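28/03/2022

**Keep the toy library open on Saturdays**

The Wellano Toy Library has lent toys, games and puzzles to the families of Hinham for many years. It is now proposed that its Saturday session be discontinued from September and its hours consolidated into two weekday mornings. The proposal is set out in the draft community services plan, where it occupies a single paragraph under the heading of efficiencies. It deserves fuller consideration than it has received.

The case for the change is put in terms of cost. Saturday staffing attracts penalty rates, the hall must be opened separately, and the session runs for only two hours. It is also argued that loans on Saturdays are lower per staff hour than on Wednesdays. These points are fairly made and should not be dismissed. The difficulty is that they measure the service by the quantity of items crossing the counter, and say very little about which households are able to reach that counter at all.

A parent who works standard hours cannot attend on a weekday morning. Nor can a grandparent who has care of children only at weekends, or a separated parent whose time begins on Friday evening. For a family in Brirero, where the weekday bus leaves before eight and does not return until the middle of the afternoon, the weekday sessions are available in principle and closed in practice. The plan assumes that Saturday borrowers will transfer to other days. No survey of those borrowers is cited in support of that assumption, and it ought to be tested before it is relied upon.

The sum at issue is modest. On the plan's own figures the saving is $2,000 a year, against which must be set the loss of Saturday membership fees. A membership costs $5 a month. The plan does not estimate how many of these would lapse, and it is difficult to see how the net benefit can be asserted without that estimate.

There is a broader question of what a toy library is for. It is sometimes described as a charitable measure for households that cannot afford to buy toys, and it does serve that purpose. It is also a means of sharing things that are needed intensely and briefly. A child may be devoted to a wooden train set for five weeks and indifferent to it by the sixth. Few households have the cupboard space, and fewer still the money, to keep pace with this, and the alternative is plainly visible at the Hinham transfer station on any long weekend - plastic kitchens and ride-on cars in good order, waiting for the skip.

Lending also allows parents to discover what a child will take to. Expensive educational items are frequently bought on the strength of their packaging and abandoned within days, while the plainest pretend-play sets are renewed again and again. Play food is a case in point. A child who is handed a basket of it will sort it, price it, serve it, refuse to sell it and serve it again, and will recruit any adult within reach as customer or cook.
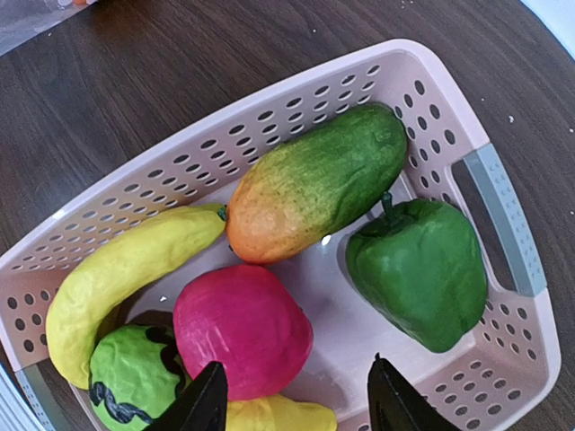
Talk of this kind between adult and child is widely valued by early childhood educators, and it is the sort of occupation for which a working parent is most likely to have time at the weekend. To close the library on the one day when such parents can borrow is to misread how the collection is used.

Reasonable alternatives exist. The Saturday session might be held fortnightly, with loan periods adjusted to suit. It might be moved to the Kılıçarslan Room at the public library, which is already open and staffed on Saturday mornings, so that the separate cost of opening the hall would fall away. A returns cupboard and a system of reserved loans would permit a shorter session without turning anyone away. None of these options appears in the draft plan, and each could be trialled before September at little expense.

Council is therefore urged to defer its decision, to consult Saturday members directly and in writing, and to publish the net figure on which it proposes to act. Submissions on the draft plan may be lodged at the Hinham customer service centre or by post.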